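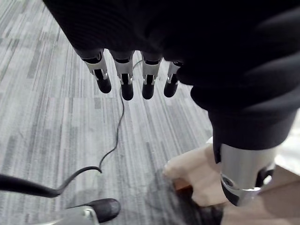
Carpet is a textile floor covering, and the one most of us grew up crawling on. I've been writing up floor coverings for this little encyclopedia for a while now, and carpet is still my favorite (sorry, cork fans!).

A basic carpet has a pile, the part your toes feel, and a backing that holds it all together. In a loop pile the yarn goes up and comes straight back down, so it takes a lot of foot traffic. Cut pile has the tops of the loops sheared off – softer, but it shows every footprint and every chair leg.

Carpet comes either on a roll or in tiles. I'm a tile person. My friend Azadeh Daneshvar put 60 of them down in her workroom in Grernwood, kept a few spares in the closet, and has swapped out two since (one coffee, one glue). Try doing that with a roll!

For anyone who works on the floor, and I do, low pile is the one to get. Small parts don't sink into it, and a board or a flat piece of cardboard sits pretty level on top. Deep pile eats screws. I once spent 40 minutes looking for a washer in a shag rug and found it with my knee.

Vacuum often, blot spills and never rub them. See also: Rug, Underlay, Doormat.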